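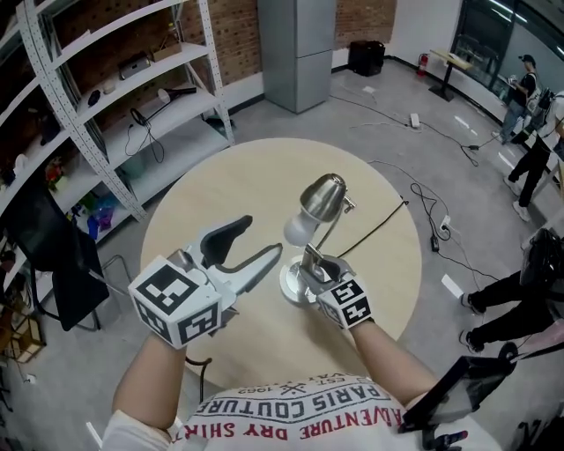

Turning hand-held gripper demonstrations into something a robot arm can learn from is a job with a great many small steps in it, and when our group started on the Skurna method we got most of them wrong at least once. I've written this page for anybody who is about to record their own set and would like to skip a few of our lost afternoons! The idea is simple enough. A person wears a camera on the head, holds a gripper in each hand and does an ordinary household task, and later on we work out where both grippers were at every moment and hand those paths to the learner. Our task here is adjusting a desk lamp, with the right gripper closed low on the stem and the left one open and ready near the bulb, and you'll notice the white marker cube on each gripper, which is where all the position information comes from. If the cubes are lost, so is the recording, so most of what follows is really about looking after the cubes.

Before you begin

You will need two grippers with cubes fitted, the head camera, the Skunix recorder and a table you can walk up to without climbing over anything. Print your markers on matt paper. We used glossy the first time because it looked so smart, and every ceiling light turned up as a bright smear across the squares. Glue them down right to the corners, leave them overnight, and check them again in the morning with a fingernail.

Step 1: Calibrate the camera

Hold the calibration board at the distance your hands will be working and tilt it slowly in every direction. Do take your time over this one. I know it is dull, and I have skipped it myself on a Saturday when I wanted to get home, and I paid for it with a whole session in which the left gripper seemed to float a finger's width above everything it touched.

Step 2: Measure each gripper

The software needs to know how far the fingertips are from the centre of the cube. Close the gripper on the measuring pin, press record and turn your wrist gently through as many angles as are comfortable. Repeat for the other hand, and never copy the numbers across, however alike the two grippers look.

Step 3: Record

Start with both cubes in view and hold still for a slow breath. Approach the lamp with one gripper, take hold of the stem, and only then bring in the other. Try to keep your head pointing at your hands, even when you'd naturally glance away. After each attempt, put the lamp back somewhere slightly different and turn the shade a little, or the learner will simply memorise one corner of your table. Keep the power cable slack as well, as a tight one will tug the base round.

Step 4: Clean up the paths

Run the set through Fadon, our tidying script. It fills gaps of up to 9 frames and throws out anything longer. From 3693 attempts we kept 3000, which felt painful, though the usual culprit was a wrist rolled over so far that the cube was hidden.

Step 5: Train and compare

We trained the Bondarchuk policy twice, first on 1060 of the kept attempts and then on all 3000. The smaller set gave us a robot that reached for the stem nicely but dithered over when to bring in the second hand. With the full set the dithering mostly went away. Shiny lamps are still harder for it than painted ones, and we are trying a few lighting changes for that at the moment.

If your paths come out jagged, go back to Step 1 before you touch any settings in Fadon. If only one hand is jagged, have a look at the corners of its markers and then redo Step 2 for that gripper.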